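Fletwood Working Group on Chore Automation
Minutes, November meeting
Started 2:00 pm, meeting room and call

Present: Shona Strachan (chair), Tanvir Patwary (minutes), four members on the call
Apologies: one, received Sunday

1. Minutes of the last meeting
Accepted with one correction. Under item 4, "folding" should read "folding and stacking." The two were timed separately.

2. Matters arising
The loan agreement with Drareo is signed. The spare controller is still outstanding. TP to chase.

3. Shop-floor trials (Gristance)
TP reported on the parts-return trial at the Gristance stockroom. The task is putting loose parts back in the correct bin at the end of a shift. 101 attempts were logged. The arm completed the task without help in most of them, but the time per part was about 3 times that of a stockroom worker. Most stops came when parts touched each other or lay on their side.

SS asked whether speed matters if the work is done overnight. TP said it matters less, but a stop at night leaves the job unfinished until someone comes in. Unattended running is therefore the figure to report, and success per part should be listed second.

Agreed: report the longest run without a person stepping in.

4. Household chores
The group went over the chore list again. Wiping a flat table is considered workable now. Loading a dishwasher is workable only with known dishes in known positions. Laundry stays in the "not yet" column. One member objected that towels alone should be moved up. No decision.

Picking up toys was discussed at length. The Bednárik paper treats it as a sorting problem. SS considers it mainly a problem of contact between objects, as small items end up in groups and have to be separated before they can be gripped.

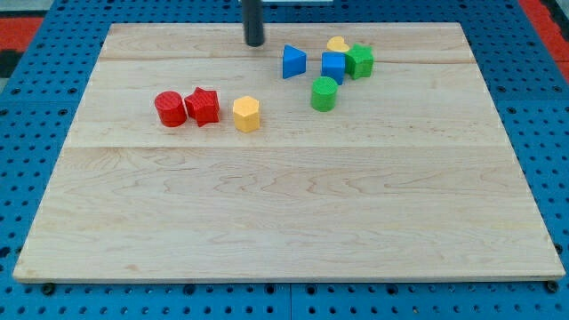 SS proposed that the bench version keep to rigid blocks of plain color until separation is reliable. Cylinders and cubes are to be scored apart from the star and heart shapes, where the choice of contact point matters more. Soft toys and anything with string are out of scope for this round.

Agreed: 17 starting layouts, used in the same order by each site. Layouts with touching blocks to be marked as such on the score sheet.

5. Actions
TP: controller from Drareo; revised score sheet.
SS: write up the starting layouts and send to both sites.
All: comments on the chore list before the next meeting.

6. Any other business
None. Closed 3:25 pm.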